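Help wanted: someone patient to look after our teardown cell (part-time, Grultthorpe)

Posted Jul 12, 2020

Hi there! I run the small robot cell at Drokelholm, and I'm looking for a second pair of hands. We take old desktop computers apart with a robot arm, one part at a time, and I've reached the point where I can write the motion programs or keep the cell in shape, but I can't do both in the same afternoon. So this is a call for a part-time cell technician, 15 hours a week to begin with.

The cell is called Bellini (it was called that before I got here, and the name is on all the folders, so it stays). It's one arm, one gripper with a camera on the wrist, a slatted aluminum bench and a gray printed fixture plate that sits to the left of the computer. The tower lies on its side, open, and the arm works down into it from above. Most of your time would go into what happens around that - getting the case to sit where the program thinks it is, checking the fixtures, and finding out why something that ran fine before lunch is suddenly off by a hair.
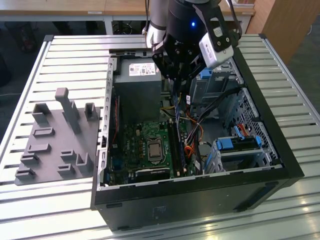 A normal shift starts with the bench. You wipe down the slats, check that the bolts on the fixture plate haven't crept, and jog the arm to its reference points at low speed. If the points look wrong you redo the camera calibration, and I'll teach you how. It takes a while the first few times and then it gets pretty routine. After that you put a tower in place, take off the side panel, look over the cables and write down anything unusual in the log. Then we run.

The gripper is where I need the most help. The fingers have a lot of joints for their size, and they pick up play as they wear. We keep a log of grip cycles and I like to have the finger joints checked every 4000. You'd be taking them off, cleaning them, swapping pins if needed and putting everything back with the right torque. We use the Pulent maintenance sheets for this, which I wrote in June and which still have mistakes in them. Please find them!

Memory is the fussiest part of the whole job. A module has to come up straight, both latches have to be open all the way, and the grip has to be firm enough to hold without scraping the contacts. When I change the finger pads I do 100 test picks before I trust them again, and that's a chore I would very happily share.

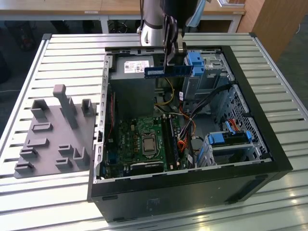
The printed holders need attention too. Edges round off, slots open up, and a part that used to sit snug begins to lean. You'd measure them, reprint the bad ones and level them again on the plate. If you've run a 3D printer at home, that counts as experience as far as I'm concerned.

What I'd like from you:

You've had your hands inside a desktop computer and know which cables you can tug on.
You can use calipers and a torque driver, or you'd like to learn.
You write things down, even the boring things.
You hit the stop button when you're unsure and you don't feel bad about it.

No degree needed. A bit of Python is nice, but I can do that side. Robot experience is welcome too, though I had none when I started.

The pay is $26 an hour, and the hours are flexible as long as two of your shifts overlap with mine. You'll get proper safety training before you work inside the fence line. The building has step-free access and decent parking, and the coffee is okay.

To apply, send a short note to the Drokelholm front desk with "Bellini cell" in the subject line. Skip the cover letter - tell me about something you fixed, or tried to fix, and how you went about it. I read everything myself, so give me a week or two to write back. If you'd like to come by and watch a run before you decide, say so in your note and we'll set up a time.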